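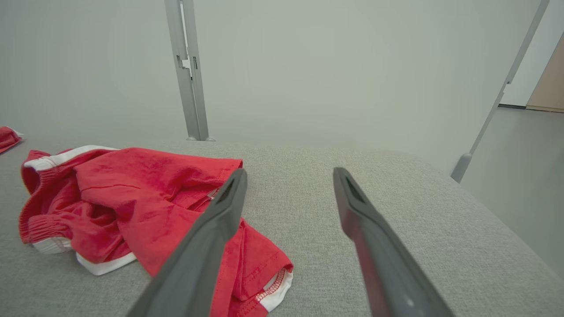
October 2022

Quick one tonight, I have to be back at the shop early. Finger pads again.

The laundry cell has been dropping clothes since August. Not every time, which would've been easy. Maybe it grabs a sleeve fine, then a waistband slides right out and it goes off to fold nothing. Log said 206 missed grasps by the time I quit putting it off.

First I blamed the camera. Spent a whole evening redoing the hand-eye calibration with the Dreltard board, got a nice low error, felt great. Same drops. So, fingers.

What I found when I pulled them:

- left finger had play in it. Tiny. You could feel it with a thumbnail but not see it
- mounting screw backed out maybe a half turn, no threadlocker (my fault, I was out)
- lint packed in behind the finger base. Gray felt, basically. Gross
- close force was still set from when we did towels

Fix for the lint is tweezers and then a dry brush. Do NOT use the air hose, I did that last time and it just drives it deeper into the slide. Power off at the cabinet first, and let the gripper go limp before you put your hand anywhere near it.

Threadlocker, the blue one, one drop. Snug with the short hex key and no further. I stripped one on the old Böttcher gripper and had to drill it out, never again.

Then re-zero. Close all the way on nothing, set zero, open, close, check it. Mine came back off by a hair the first time so I did it over. Do it with the fingers warmed up, a couple minutes of open/close, or you'll be doing it twice like me.

Force took longest. The number in the Sekix software isn't in any unit I recognize. Towels were happy at 700. On thin cotton that just pinches the top layer and squirts it out sideways. Went down to 600 and elastic waistbands started holding, hems too. Havent tried denim yet. Leaving it there for now.

Also changed the approach - it comes in slower for the last bit and stops just above the cloth before it commits. Costs a little time per pick. I'll take it.

New maintenance note taped inside the cabinet door: brush the slides and check finger screws every 2,000 cycles. Old note said "monthly" and we all know how that wnet.

Still to do: order spare finger screws, reroute the cable that rubs at the wrist, back up the settings before I touch anything else.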